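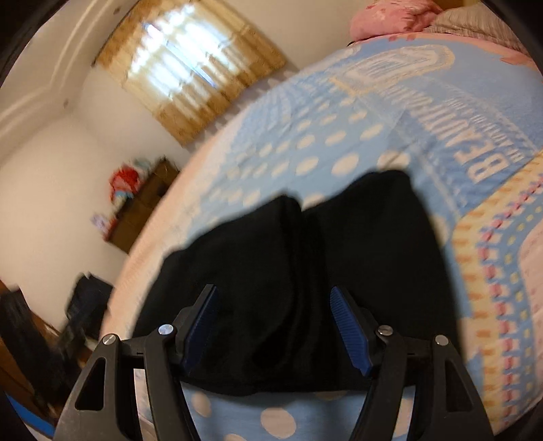 Halanon / household / laundry / README

Halanon is a set of folding sessions recorded on beds in ordinary homes, with 799 clips in 27 bedrooms. Each session covers one load of clothes, laid out and folded one piece at a time. Bed covers were left as they were, so dark items such as the black garment on the light blue patterned cover sit next to pale ones on plain sheets. Shorts and folded trousers share the label "legs" when the hem can't be seen.

Labels: Farzana Orakzai and Hauke Rathjen. Second pass on 98 clips by Viorica Pop.

Known problems: socks are labeled singly in the Pitstead homes and as pairs everywhere else. Fitted sheets are missing from 5 homes.

Last changed 2024-09-22.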